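Ticket: Arm holds over fruit and waits for confirmation, table clearing job
Status: Open, waiting on customer
Site: Gravumix staff dining room, Wastar building
Opened by: Reshma Mthembu
Assigned to: Ayman Ghoneim, Veslow support
Opened: December 23, 2018
8 comments
72 shares

Reported problem

The fruit task stops before the grasp on apples and asks the operator to confirm. It does this on most apples. Bananas and lemons are fine. Because of the prompts, one of the dining room staff has to stay next to the panel for the whole clearing period. Before the arm came in, that person cleared tables and then went to help with dishes. Now the dishes wait.

We get the same stop in the simulator with the same job file, so I don't think it is a hardware fault. The attached views are both from the simulator.

Steps to reproduce

1. Load the table clearing job, fruit task only.
2. Put an apple on the white plate.
3. Run in assisted mode.
4. The arm comes down over the plate with the fingers open and stops. The panel shows "Confirm grasp width."

Wrist view, fingers open on both sides of the apple and not touching it. The gap is only somewhat wider than the part of the apple you can see. 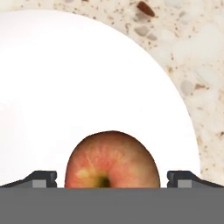

Javiera Herrera: Please don't fix this by taking the prompt out. On evenings it is the only point where the person at the panel can tell the arm to leave a plate alone. People get up for coffee and come back to finish eating. If the prompt goes away we need some other way to say "skip this one," and it has to be something you can reach from the dish area.

Ayman Ghoneim: Understood, I won't remove it. Those are two separate things in the job file. The width check comes from the gripper settings. The skip option happens to be on the same screen. Reshma, can you tell me what the maximum opening and the side margin are set to?

Reshma Mthembu: Maximum opening is 90 mm. Side margin is 8 mm. I didn't set either one. They came with the job file in August.

Ayman Ghoneim: That margin is asked for on each side. A 72 mm apple leaves 9 mm on each side if it is centered perfectly, and it almost never is. Anything wider, or a little off center, will trigger the check. Lemons are narrower, and bananas get picked across the short side. So the check is doing what it was told to do, but the value is wrong for apples. Please try a margin of 4 in the simulator first. Leave the real arm as it is for now.

Nia Dafis: I work the panel at lunch. Can I ask that whatever changes gets written on the card by the panel? The last update moved a button and I found out with a line of people waiting. Also, the schedule still lists clearing as unattended time. It isn't. I'm standing there for all of it and I'm also down for dishes.

Reshma Mthembu: Nia, I'll update the card before anything goes on the real arm. I've also asked Samah to change the schedule so panel time is listed as panel time until this is closed.

Samah Benkirane: Schedule is changed. One person on panel, one on dishes, lunch and evening. I can cover that through the end of the month. After that I would have to pull someone from the Bélanger room, and they are short already.

Reshma Mthembu: Ran the full layout in the simulator with the margin at 4. I left the bowls and chairs where we had them. Room view attached so you can check the arm position against yours.

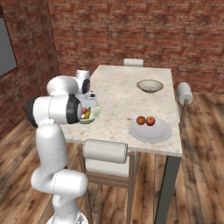
Attachment 2: Room view, arm at the green bowl, two apples on the plate.

Ayman Ghoneim: Thanks, the base position matches what I have. Did the prompt still come up?

Reshma Mthembu: On some apples, yes, but a lot less. The ones that still stop are sitting right beside another apple. Log is 800 lines, sending it to you directly.

Ayman Ghoneim: Got it. For apples side by side, the finger needs room to come down between them, and that is a different check. I'll split it out under its own name so the panel says "Neighbor too close" and you aren't guessing which one you hit. For skip, I can put it on the second button box, which has a long enough cable to reach the dish area. Javiera, would that work for evenings?

Javiera Herrera: Yes, if it still works when the panel is locked.

Ayman Ghoneim: It will. I need Reshma to confirm which port the second box is on, then I can send the new job file.

Waiting on: Reshma Mthembu (port number for second button box)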